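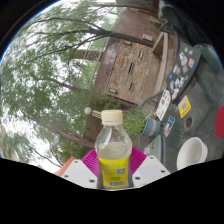
A plastic bottle with a screw cap, about half full.

Bottle returns at Skeltau: frequently asked questions

Which bottles can I bring back?
We take clear and coloured plastic drinks bottles up to 2 litres, and drinks cans of any size. Glass goes in the bottle banks by the lower car park. Milk bottles, cooking oil bottles and anything that has held cleaning products belong in your household recycling.

Does the bottle have to be empty?
Yes. Pour out whatever is left before you come. There is a drain with a grating beside the entrance if you forget. A bottle with liquid in it weighs too much and will be refused.

Should I take the label off?
No. The barcode is how the bottle is read, so the label needs to stay on and be readable. If it has come away completely, put the bottle in the mixed plastics bin at the side of the building. You won't get anything back for it, but it will still be recycled.

Cap on or cap off?
On. Loose caps are small enough to fall through the sorting belt and end up as general waste. Screw the cap back on once the bottle is empty.

Can I crush bottles to save space?
Please don't. A crushed bottle often can't be read. Cans should be left in shape as well. Once they have been counted, everything is flattened before it leaves the site.

How many can I bring at once?
Up to 99 items per visit at the main counter. If you have more than that, from a wedding or a sports day for example, use the bulk counter round the back. Bulk loads are counted while you wait, and this can take 30 minutes when it's busy.

How am I paid?
You can have a paper voucher or add the amount to a Govano card. Vouchers can be spent at the Lefèvre bakery and at the Skuneo garden shop, both on the same road. We don't hold cash on site. Vouchers run out at the end of December in the year they are printed - the date is on the back.

Where do I get a Govano card?
Ask at the counter. The card is free and works straight away. If you lose it, tell us the number and we will move the balance to a new one. Without the number we can't find your account.

Can I give my refund away?
Yes. Choose the donation button before you take your voucher. The money goes to the playground fund, which currently stands at nearly 865 pounds.

Why was my bottle refused?
The usual reasons are a torn label, liquid left inside or a bottle bought abroad. Foreign bottles are not part of the scheme even when the brand is sold here.

Do you wash and refill the bottles?
No. Plastic bottles are baled and sent away to be shredded and made into new plastic.

Can I leave bags outside when you are closed?
No. Bags left at the gate get torn open by foxes and gulls, and we can't credit them to anyone.

Is there parking?
There are short-stay spaces in front of the main counter. Vans and trailers should use the rear gate.

Related pages
Opening hours and how to find us
What goes in the mixed plastics bin
Using the bulk counter
Govano card terms
Glass, paper and card collection points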